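Dec 4, 2024

Kallby runs a small appliance works outside Silham, and twice a year they let visitors in. I put my name down in July and got a place on the winter tour. I've owned one of their blenders, the Gotard, for long enough to be on my second lid gasket, so I wanted to see where it came from.

There were 30 of us, split into two groups. Ours was led by Morag Kerr, who has worked on the assembly floor and now handles training. She gave out ear plugs and hairnets and asked us to keep inside the yellow lines.

The first stop was the motor room. Each motor is run with no load before it goes into a base, and a person listens to it with a hand on the housing. Morag said a machine does the electrical test but they have kept the hand check. About one tray in the rack had red tags on it, and those go back for rewinding.

Next came the jars. They buy these in already molded and fit the blade assembly on site. The blades on the Gotard are blunt, which surprised some people in the group. They do the job by speed and weight. The older Halliday model had sharp ones, and you can still buy that jar as a spare. 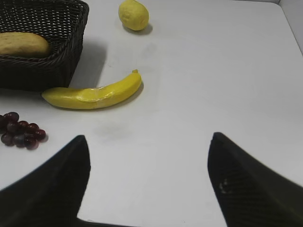
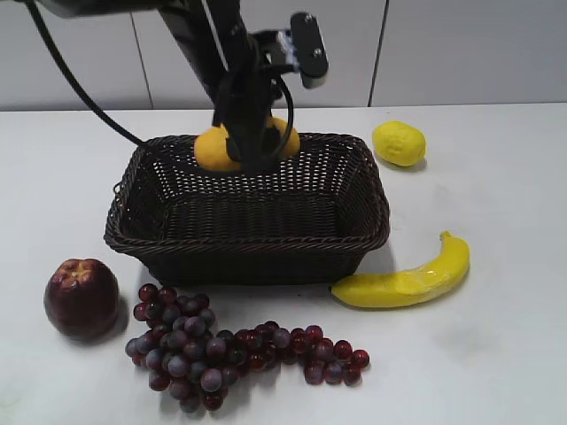

The test kitchen was the part I liked best. Every new jar shape gets 1,000 runs before it is approved, mostly ice and frozen fruit, with nut butter toward the end. Nut butter is what kills motors. The cook on duty made us a batch of carrot soup from raw vegetables and let the friction heat it. It took longer than the recipe book claims, and it needed salt, but it was smooth all the way through.

I asked about noise, my main complaint with the Gotard at home. The answer was a sound cover – sold separately – and a softer foot pad that will fit older bases too. I bought the pads. They were cheap and I put them on that evening.

We finished in the shop, where returned and repaired blenders are sold at a discount with a short warranty. The cheapest Gotard was marked at $241, and a Halliday with a scratched base was $70. I left both alone. Two people in our group took Hallidays.

The tour is free but you have to book, and the parking lot fills early. Wear flat shoes. The café closes before the afternoon group gets out, so eat first if you're on that one.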